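Subject: Re: [bench-automation] Budget for a second folding cell

On a January evening, Deepak Nigam wrote:
> Before I sign anything I'd like to see a parts list that doesn't
> grow every time I open it. The first cell was supposed to be two
> arms and a table. What are we buying this time, and what happens
> if we wait until the next round?

Fair. The first list did grow, mostly in the direction of brackets.

The plan for cell two is a copy of the one we have -- two arms, two base plates, the front rail, a walled enclosure. I've asked Darico and Stanus for quotes on the arms. Darico wants 10 weeks and is cheerful about it. Stanus says 5, which I take to mean 10 without the cheer. Rawat can cut the rail to our drawing, and the drawing is now correct, a sentence I couldn't have written last year.

Paper and card are still the bread and butter. One gripper holds, the other folds, and the flattened cartons come after that. Neither job needs a stronger arm, so please stop forwarding me brochures for stronger arms.

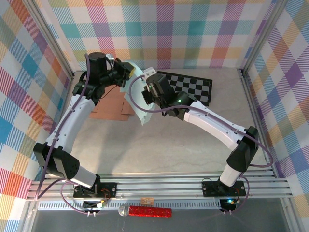
Bhupendra Vashisht would put the money into spares first. His argument is that a second cell with no spare servos is just a parts donor with its own line in the budget, and that we'd be robbing it by spring. He wants 17 servos on the shelf before anyone orders another arm, plus a full set of cables.

I don't love it, but I can't find the hole in it. So the revised request is:

Spares: 17 servos, one cable set, two control boards
Arms: one pair, order held until the spares arrive
Rail and plates: Rawat, one set
Fasteners: 277 dollars, and yes, I checked it twice
Software seats: none, the Fekmont license covers both cells

As for waiting, Deepak, we can. The cost is that the paper work and the carton work keep sharing one table, and every switch between them eats most of a morning. If you're fine with that I'll ask again next round, with a longer list.

Could I get a yes or no on the spares by the end of the month? The arms can wait for the quotes in writing.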